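The kitchen arm, 227 cycles on: keep the wrench handy

27/04/2026

Readers of this newsletter will remember that the supplier's sheet for the Fluso hand promised "1,000 grasps between checks." We said in February that we would believe it when we saw it. We have now run the hand on the sink task long enough to have an opinion, and the opinion is that you should check it every 100 and ignore the sheet.

The cell is the one we have been calling Trinolley, after the project: one arm on the job, a kitchen island with a double sink, a dish rack across the left basin, and a short list of long-handled tools the hand is supposed to pick up, point where it's told and put back. It looks like an easy day out for a machine. Most of the trouble comes from the last eight inches, and most of that comes from cable and thumb.

Cable first. The bundle that runs down the forearm needs slack at the wrist, and everyone who sets up an arm like this gets the slack wrong in one direction and then in the other. Too tight and the last joint drags at the end of its turn, which shows up as a small, steady position error that people then waste an afternoon "calibrating" away. Too loose and the loop catches on whatever is tall and nearby, and at a sink that means the faucet. Our rule now is to turn the wrist by hand to both ends of its range with the power off, watch the loop the whole way, and only then tighten the ties. Do it again after any hand swap. The setup guide gives this one line and a drawing that doesn't match the connector we were shipped.

The thumb is the bigger complaint. In the taught grip it sits low, under the wrist, and on the approach to the left basin it passes close to the front edge of the sink. The planner does not care, as its model of the hand is a tidy block with the thumb folded in. Ours was three millimeters off at the tip by cycle 100, and we found that out by measuring it, with no help at all from the status page, which was green from start to finish. We stopped at 227 to re-zero the fingers and left the thumb joint for last, the reverse of what the guide says. If you zero the thumb first, the fingers push it out again when you close the hand.

For anyone doing the same job, the order we settled on:

Power down, arm parked clear of the faucet.
Wipe the finger pads and look for nicks. Replace in pairs.
Zero the fingers, close the hand on the gauge rod, open, close again.
Zero the thumb.
Turn the wrist through its range by hand and watch the cable.
Power up and run the approach to the rack at the slowest speed with a tool in the grip. Keep someone at the stop button who is looking at the hand and not at the screen.
Run the same approach over the right basin before you go back to full speed.

Allow an hour. The sheet says ten minutes, and I would like to meet the person who did it in ten.

We also tried the Declercq pads, on loan, in place of the stock ones. They grip smooth handles better and they pick up every crumb and hair in the room. I can't recommend them near food work yet, though I'd be glad to be shown otherwise on a longer run than ours.

Then there is Idis, the monitoring add-on, which claims to predict wear from motor current. It raised three warnings in the whole run. Two came while the arm was parked. The third came after we had already found the thumb drift with a gauge, so I suppose it was right - but I wouldn't pay a yearly fee to be told what I had written in the log before lunch. If the vendor wants to send us a newer version we'll put it through the same test and print what we get.

None of this makes the hand a bad one. It holds a slim handle well, and the joints stayed quiet through the run. My quarrel is with the service interval, which reads as if it was worked out on a bench with nothing near it. A sink has edges, a faucet and a rack full of thin rods, and the interval needs to be set on that. The next check is due at 100 cycles from the re-zero, and I'll report the thumb figure whether it flatters anyone or not.
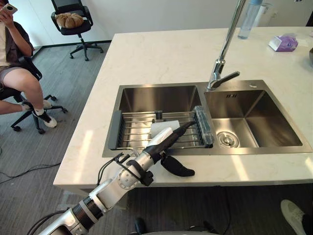 The arm over the left basin, tool in the grip. Note the cable loop near the wrist and how low the thumb hangs.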